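Ticket: Cloth folding skill stalls after second fold
Opened by: Marwan Twal
Project: Bevska, chores bench
Site: Rirkthorpe
Status: open, watching
Opened: Aug 6, 2020

Left arm finishes the first two folds, then goes for the corner and pinches air. No fault raised, no torque warning. It just closes, lifts, and carries on as though it has the cloth. Reproduced 3 times with the same start pose. Log attached from the last run.

What I've tried so far: restarted the Stojanović planner, re-homed both arms, swapped the cloth for a thicker one from the drawer. The thicker one was better but still missed.

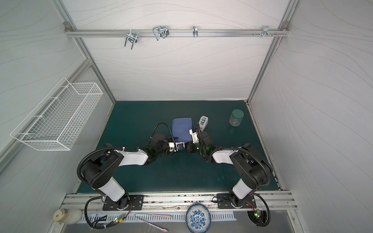
Grip height is my first suspect. The folding policy was trained on single layers, and after two folds the stack is a good deal taller than it expects. With both grippers meeting right in front of the folded blue cloth like this, there's very little room for one to correct without bumping the other. I'd like to try staggering them — left first, right waiting well back.

Reply from Živko Nikolaidis

Agree on the height. Can you also run a rigid object through the same pipeline? If the scoop task goes fine, we can rule out calibration and blame the cloth code. Please check the wrist view while you're at it, I want to know if the offset shows up there too.
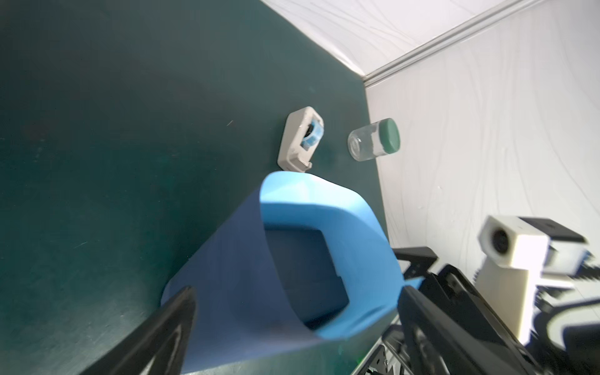 Also, please leave the table offset alone until we've compared the two. Last time we changed both at once and spent the whole afternoon guessing which one had helped.

Reply from Marwan Twal

Scoop task done, 50 picks, zero misses. So calibration is good, and I'm really pleased with that number! In August I'd have settled for half. Going back to cloth now with the stagger on and the closing height raised 2 mm.
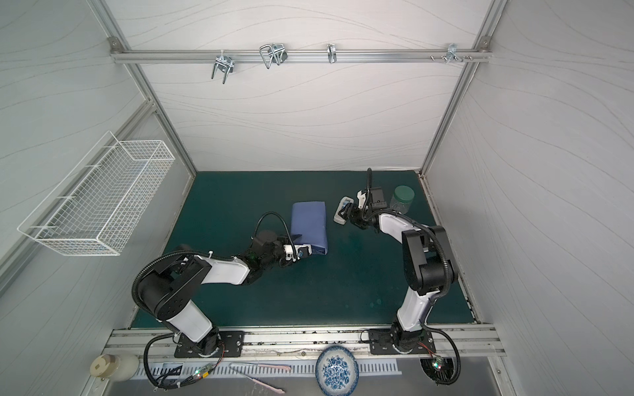 Živko Nikolaidis

Corner grab looks much healthier with the right arm held off to the side. Keep the stagger. People ask me if these things can do the laundry yet, and my answer is still no, but a bench that can tidy a small table and fold one cloth is a lot closer than I expected to be. Next problem is bunching: when both arms come in together on a loose cloth they gather it up. 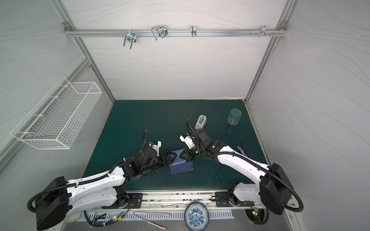 Both arms at the blue cloth, fabric creased on top.

Bunching goes in its own ticket, linked to Bendemska. Leaving this one open until the overnight run reaches 3,000 cycles.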